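About Zullisero

We started out selling at a folding table in Skovthorpe, with one kettle, a box of filters and mugs that had come from all over. People kept asking about the mugs. Then they asked what we used to stir, and where we put the spoon down afterward, and after a couple of winters of that we were a coffee tableware shop more or less by popular demand.

Today we have nearly 400 pieces in the catalog, and we still think of all of it as things for one ordinary cup of coffee at a pale, quiet table – a mug you like holding, a spoon that feels nice in the fingers, and somewhere sensible to rest it.
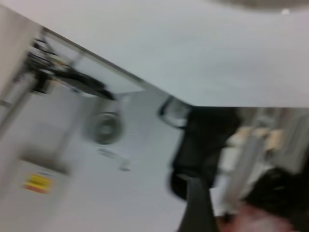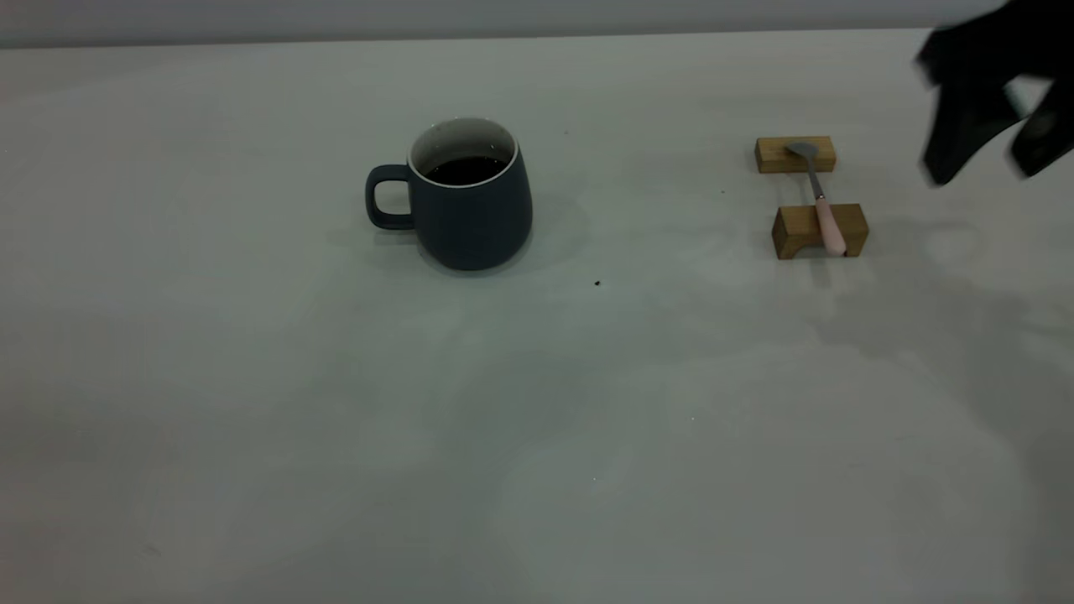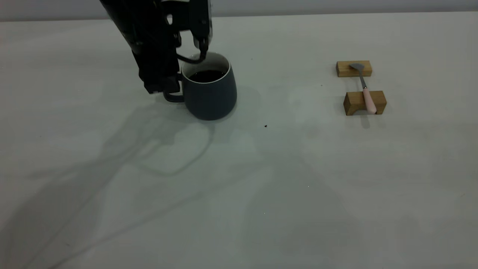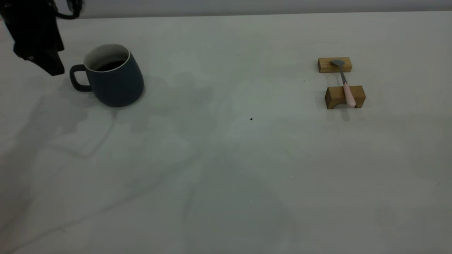
The mug we reach for

If you have visited us you have probably been handed the dark blue-gray one. It is a ceramic mug with a round, comfortable belly, and we kept the inside white so that you can see how much coffee you have left (and how strong you made it!). The loop handle went through more drawings than we like to admit, and we are glad we took the time, as it is the part customers write to us about the most.

Two blocks and a spoon

Our spoon rest is two small pieces of light wood, one low and flat, the other a little taller and cut away underneath like a bridge. The bowl of the spoon goes on the low one and the handle on the bridge, and you can set them as far apart as your spoon needs. We sell the pair with the pink-handled spoon or without it.

Visiting and writing to us

The shop is at 147 Liltitz Street, upstairs, and there is always a pot on from eight in the morning. Please bring your own spoon if you would like to try it on the blocks – plenty of people do. For wholesale orders, chipped handles or just a question about glaze, write to us and we will get back to you as soon as the first cup is finished.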